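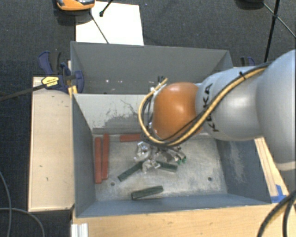 Oficina > Arrumação > Caixas e tabuleiros

Como arrumar blocos numa caixa de metal sem perder a paciência

Há dois tipos de pessoas: as que separam os blocos por cor e as que despejam tudo na primeira caixa aberta e depois passam a tarde a remexer. Pertenci ao segundo grupo durante anos. O método que se segue serve para blocos compridos, de duas ou três cores, guardados numa caixa de metal aberta em cima, de paredes inclinadas e fundo retangular.

O que vai precisar

– Uma caixa de metal aberta. Usada serve muito bem, e as novas deixam de o ser ao fim de uma semana.
– Os blocos, de preferência todos da mesma família. Os meus são vermelhos e verde-escuros, da série Jerkia, que a Szalai vende avulso com grande entusiasmo e pouca embalagem.
– Um pano e um pincel velho.
– Fita métrica. A olho também se faz, duas vezes.

1. Esvazie a caixa

Tudo, incluindo o parafuso que anda lá desde abril e que não pertence a máquina nenhuma conhecida. Passe o pincel pelos cantos e o pano pelo fundo. Riscos e manchas escuras no metal não são sujidade, são currículo. Já gastei uma manhã a tentar polir um fundo destes e consegui um fundo com os mesmos riscos, mais brilhantes.

Se a caixa tiver furos no fundo, deixe-os estar. Tapá-los com fita parece boa ideia até a fita começar a descolar e a agarrar-se aos blocos.

2. Meça a base e esqueça o topo

Este é o erro clássico. As paredes inclinadas fazem a caixa parecer generosa vista de cima, mas os blocos assentam no fundo e é o fundo que manda. O meu tem 419 mm de comprimento. A etiqueta do fabricante, a Zurkcombe, indicava uma medida bem mais simpática, tirada de rebordo a rebordo.

Deixe pelo menos 8 mm de folga entre blocos vizinhos, ou mais se tiver dedos de gente crescida. Um bloco encostado à parede inclinada fica torto e sai de lá com dificuldade.

3. Escolha uma direção

Deite os blocos compridos de trás para a frente, quase paralelos. Escrevi "quase" de propósito: quem exige paralelismo perfeito acaba por comprar separadores, e os separadores acabam na gaveta dos separadores.

4. Uma cor de cada vez

Ponha primeiro todos os de uma cor, começando por um dos lados. Depois os da outra. Três de cada numa caixa pequena já dão uma ideia clara de quanto espaço sobra. Se não sobra nenhum, tire um bloco e finja que o plano era esse.

5. Teste

Tire um bloco do meio sem tocar nos outros. Se conseguir, está feito. Se arrastar o vizinho, aumente a folga e volte ao passo 3. Não vale inclinar a caixa.

Quanto peso aguenta?

Nas prateleiras Stutlow o limite por nível é de 4,000 kg com três casas decimais, o que revela grande confiança na balança. Cada conjunto meu pesa 1,951 kg com a caixa, portanto cabem dois por prateleira. O terceiro vai para a bancada, onde estavam todos antes de eu ter um método.

Artigos relacionados

Etiquetas que descolam e etiquetas que nunca mais saem
Limpar metal riscado: quando parar
A gaveta dos separadores, segunda parte
Prateleiras baixas para oficinas pequenas

Contacto | Todos os direitos reservados | Voltar ao topo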